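Wevmont — arrumação de miudezas

Leiam-me primeiro, por favor! Escrevi isto para quem descarregou a pasta e não faz ideia do que tem à frente. O Wevmont é a minha coleção de imagens de pequenas arrumações: pacotes de snacks, caixas, cestos, peças soltas, aquelas coisas que vão parar ao mesmo canto e lá ficam meses. Nasceu como apêndice do Jurndale (que era só gavetas de cozinha) e cresceu tanto que acabei por lhe dar pasta própria.

Última revisão: segunda-feira, 4 de junho

O que vem na pasta

São 500 sequências numeradas, das quais 497 estão completas. As três que faltam perdi-as eu, numa cópia mal feita para o disco externo, e preferi deixar os números vazios a renumerar tudo — já fiz isso uma vez no Jurndale e arrependi-me bastante. Cada sequência tem uma subpasta com as imagens e um ficheiro notas.txt, escrito à mão, com acentos quando me lembrei deles.
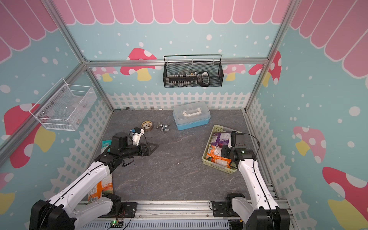

As notas usam nomes de família para os objetos, e convém perceber a lógica antes de pesquisar. «Caixa» é tudo o que tem tampa, «cesto» é tudo o que fica aberto em cima, de plástico ou de arame, tanto faz. A caixa de plástico com tampa transparente, base azul-clara e pega branca dobrada por cima entra como caixa_pega, e o rolo de fita castanha ali ao lado, deitado, é fita_emb. Os frasquinhos em pé no cesto preto de rede têm uma etiqueta única, frascos, porque separá-los um a um dava-me cabo da paciência. Se procurarem «garrafa» não encontram nada!

Como está organizado

Há 2 níveis de etiquetas: o primeiro diz o que é o objeto, o segundo diz onde fica (chão, cesto, parede). Um snack dentro de um cesto leva as duas coisas, snack/cesto. Quando o objeto está meio tapado acrescento um «t» no fim, e quando tenho mesmo dúvidas escrevo «ver» e sigo em frente. Peço desculpa a quem gosta de tabelas limpinhas.
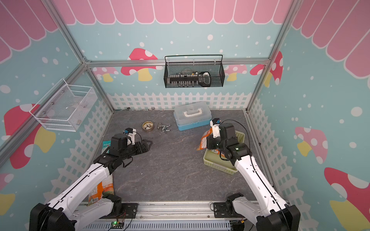
Para os snacks não registo marca nem sabor, só a cor dominante do pacote. As peças metálicas de torneira vão todas para canalizacao (sem cedilha nem til, que o meu script antigo engasgava-se).

Problemas conhecidos

— Nas primeiras sequências escrevi «cesta» em vez de «cesto». Pesquisem as duas.
— O script Meng, que junta as notas numa lista só, ignora linhas em branco a mais mas não perdoa tabulações.
— A versão para o Arnis ainda não tem as etiquetas de lugar. Conto tratar disso até ao fim de junho.

Usar e corrigir

Usem à vontade, em trabalhos, aulas ou no que vos apetecer, desde que mencionem o Wevmont. Se encontrarem uma etiqueta trocada, mandem-me o número da sequência e a linha das notas. Correções às cores dos pacotes também são bem-vindas — eu e o laranja temos uma relação complicada.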